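Teaching by Steering: Does Remote Demonstration Work as Well as We Were Told?

Student project report, Robotics Practicum
August

1. Why we did this

The usual claim is that anyone can teach a robot a household task by doing it a few times over a remote link. You drive, the software records, and a policy comes out the other end that can do the same thing alone. Our team of three picked this project partly because we did not believe it. We wanted to see how much of the result comes from the demonstrations and how much comes from someone quietly throwing out the bad ones.

We worked entirely in simulation. The simulator is Wavmont, with the Estrella house as the environment. Commands were sent through Skernix, the teleoperation client our department already had installed, and training was done in Rostix with its default settings. We left the defaults alone on purpose. If the method is as forgiving as people say, it should survive three students who have not tuned anything.

2. The task

The task was to drive down a hallway in the house, reach a door, and open it by the handle. We chose it because it joins two things that are normally shown separately: moving through a space and touching something in it. Most of the demos we had watched online do one or the other, from a start position that seems to be the same every time.

Operators saw only the robot's own view on a laptop screen. There was no overhead map and no force feedback. Skernix compresses the video quite hard, and we kept that too, as anyone working over an ordinary connection would have to live with it.

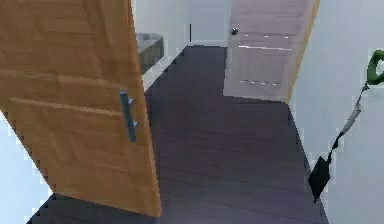
Figure 1. Hallway view in the Estrella house, with an open door at left and a closed one at the far end.

The two kinds of handle in this hallway gave us more trouble than expected. A vertical bar can be hooked from several angles. A small round knob has to be gripped and turned, and through compressed video it covers very few pixels. We ended up recording the two as separate sets and scoring them separately. Pooling them would have made our overall number look respectable and told a reader very little.

3. Recording

We recorded 166 demonstrations. Each ran until the door was open or the operator gave up. An operator could mark a run as bad right after finishing it, but could not delete it, so the full set still exists.

After marking, 91 runs were left. That means close to half of what we recorded was judged not good enough to learn from, by the same people who recorded it. We have not seen this ratio reported in the tutorials we followed, and we think it should be. The time cost of a demonstration is usually given per clean run, with the bad ones left out of the sum.

The reasons for marking a run bad were mostly dull. The operator overshot and backed up. The view swung too far during a turn and the operator lost track of which way the robot faced. When that happened, the screen could fill with parts of the house that had no connection to the task, and the operator had to find the way back from whatever was there – a window, a table, a bit of wall. Those searching motions go into the recording like any other motion. Rostix has no way of knowing that the person was lost.

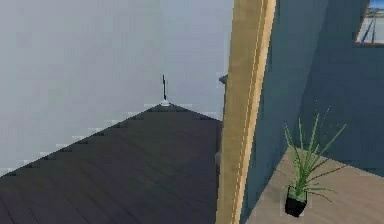

4. Training and results

We trained two policies, one on the clean runs only and one on everything. Both got 3,000 training steps.

The clean policy did better on the bar handle from the start positions we had used while recording. From positions we had not used, it often drove to the right area and then stopped short of the handle. The policy trained on everything was slower and wandered, and it sometimes turned away from the door for no reason we could see. It did recover from bad positions more often, though, which we had not expected and cannot fully explain. Our best guess is that the messy runs contain examples of getting unstuck, and the clean ones contain almost none.

Neither policy opened the round knob reliably. We would not call either of them a success on that part.

5. What we do not trust about our own work

The operators were also the judges. By the last sessions we had all become much better drivers, so the clean set leans heavily toward late recordings. We did not correct for this.

Everything was rendered. Wavmont's contact model lets a gripper slide along a handle in ways a real one might not, and a policy could be using that without our noticing. We looked for it in the replays and found a few suspicious cases on the bar handle, which we left in the scores.

We also used one house and one hallway. Any statement about "doors" in general would be a stretch, and we have tried to avoid making one.

6. If another team picks this up

Keep the bad runs and write down why each was marked. Have someone other than the driver do the marking. Record the round knob with a closer camera view before collecting a large set, and test the policy from new start positions early on. We left that until the last week and had no time to record more.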